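I am reading a book of quotes about travel and learning, and I want to share a few thoughts here. It will be a short thread.

The book has 200 quotes. I bought it in Hurport in January. I read one page every morning before work and copy the best line by hand.

My favorite so far: "A road teaches the foot, but a question teaches the head." Under it is written only Mackay. No first name, no year.
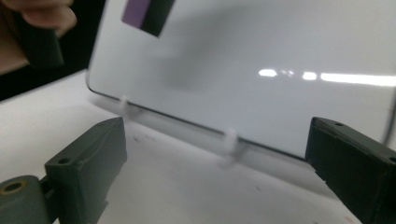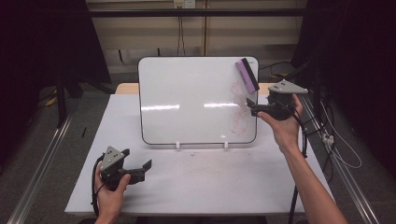 Alasdair Dunbar wrote to me that a quote without a source should not be shared at all, and that he has seen the same line under the name Busby.

I understand him. I looked in two other collections from the library in Wollham. One has Mackay, the other has no name. So I will write "source not known" from now on.

Another one I like, from the chapter on schools: "Teach the girl and the village learns to read the letter." My grandmother could not read until she was 50. She would ask the neighbor to read her the mail, and she did not like it, because the neighbor told everyone.

The chapter on money is weak. Many lines say the same thing in different words. I skipped to page 70.

If you know a good collection where every quote has the year and the book it is taken from, please write the title to me. Used copies are fine. Tomorrow I will post the lines about the sea.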